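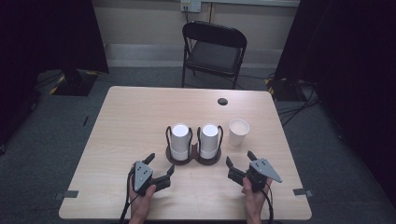 How long does it take to learn to repair a stringed instrument? Most people in the trade will tell you three years before you can be left alone with a customer's violin, and a good deal longer before you stop worrying about it.

The owner of the Dollcombe repair shop has been at it since leaving school. The shop takes in violins, violas, cellos and the odd mandolin, and in a normal year 374 instruments pass over the bench. Many come from schools. "July is when we get buried," the owner said. "The teachers clear out the closets when classes are over, and they want everything back before the fall. I have had cellos in the hallway and violins under the stairs."

School instruments tend to have the same problems. Pegs slip, bridges warp and fall, and strings are left on until they rust. The owner does not blame the children. "A peg is a tapered piece of wood in a tapered hole. When the heat comes on in the building, the wood shrinks and the peg lets go. The kid thinks he broke it. He didn't do anything."

Asked what a parent can do at home, the owner kept the list short. Wipe the rosin off the strings and the top after playing. Loosen the bow. Keep the case away from radiators and out of the car. Check that the bridge is standing up straight, and if it is leaning, bring it in.

"Please don't use glue," the owner added. "We use hide glue, which lets go with a little heat and moisture, so the next person can open the instrument again. Store glue doesn't let go. I spent two days last winter getting a seam apart that somebody had closed with wood glue, and the seam itself would have been a half-hour job."

The shop buys most of its spruce and maple from Drevo, a small yard that air-dries its stock. Some of the older pieces came with the business. The previous owner had bought them from Hladun, a dealer long since closed, and wrote the year of purchase on the end of each billet in pencil. They are used only for patches and new bass bars in better instruments.

Prices came up more than once. A basic setup, with a new bridge and the pegs refitted, costs $56 plus strings on a student violin. The owner knows that some new violins sell online for not much more. "People bring those in and I have to tell them the work will cost as much as they paid. Sometimes they go ahead. Sometimes the fiddle stays here and I never hear from them again."

Renting is often the better choice for a child who is still growing, in the owner's view, because the small sizes are outgrown quickly. The shop does not rent, and sends families to Skurnov, the music store across the river, which handles rentals and sends its repairs back the other way.

There are no plans to expand. An apprentice started in the spring and so far does bow rehairs and pegs. Cracks come later. "I was kept on pegs for most of a year," the owner said, "and I complained the whole time. Then I opened my first cello top and wished I was back on pegs."

The shop is taking in work for the new year now. Cellos should be booked ahead by phone, and violins can be dropped off any weekday before four.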